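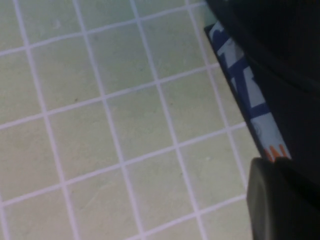 Grout gets dirty long before tile does, and most people clean it the wrong way around. They scrub the tile, push the gray water into the joints, and let it dry there. Tile has a hard face and gives up dirt easily. Grout is sand and cement, full of tiny holes, and it holds on to whatever sits in it. Light grout between pale square tiles, laid in a plain grid like this, looks good in any house, but it needs a different routine from the tile on either side of it.

Print this page
E-mail this page

Regular cleaning

Sweep or vacuum first. Grit left on a tiled surface turns into mud as soon as the mop touches it. Use warm water with a small squirt of dish soap, and change the water when you can't see the bottom of the bucket. Go over everything again with plain water. Soap left behind is sticky and collects dirt faster than no soap at all.

Skip vinegar. It is in every old tip book, and it will do no harm once or twice, but used every week it eats at cement grout and leaves it rough. It will also etch marble and limestone for good. If you don't know what your tile is, stay with dish soap.

Stained joints

Mix baking soda with enough water to make a paste that stays on the brush. Work it along the joint with a stiff nylon brush, leave it 25 minutes, and scrub again before you rinse. An old toothbrush is fine for a counter, but the bristles fold over after a few feet of floor. Never use a wire brush. It scratches the glaze and leaves bits of metal in the grout that rust later.

For coffee, wine or tomato, use oxygen bleach powder in hot water and keep the joint wet while it works. Chlorine bleach takes out mildew but dries out colored grout and can leave it blotchy. Do not mix bleach with anything else under the sink, and open a window.

Grease behind the stove is its own problem. Lucinda Marchetti wrote in to say she wipes hers down with a rag dampened with rubbing alcohol before she starts on the joints, with the burners off and cold. I tried it and it does save scrubbing.

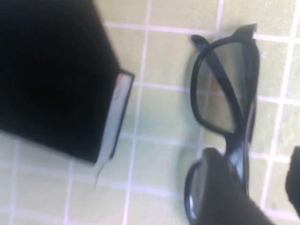 Once the joints are clean, let them dry overnight before you decide whether they need anything more. Damp grout always looks a shade or two darker, and plenty of people have gone out and bought colorant they didn't need.

Sealing

Put a few drops of water on a joint. If they bead up, the sealer is still good. If they soak in and leave a dark spot, it is time to seal again. Use a small foam brush or one of the bottles with a roller tip, run it down the joint, and wipe the tile before the sealer hazes. Two thin coats are better than one heavy one. Keep water off it for as long as the can says – usually a day or so.

Epoxy grout does not need sealing. Neither does most glazed tile, so don't waste sealer there.

Cracks and gaps

A hairline crack in the middle of a floor can be raked out and filled. Dig out at least half the depth of the old grout, vacuum the dust, dampen the joint and press the new grout in hard with your finger or a rubber float. A skim over the top will pop out by summer.

Where a counter meets the wall, do not use grout. The two surfaces move separately and it will crack every time. Use a matching caulk – most grout makers sell one in the same colors.

Save a little dry grout in a jar with the color name taped to the lid. Rafferty Montoya asked in June how to match grout when the bag is long gone. Take a chipped-out piece to the store and compare it dry, in daylight. Buy the lighter shade if you are stuck between two, as it will darken with use.

Last updated: 10th October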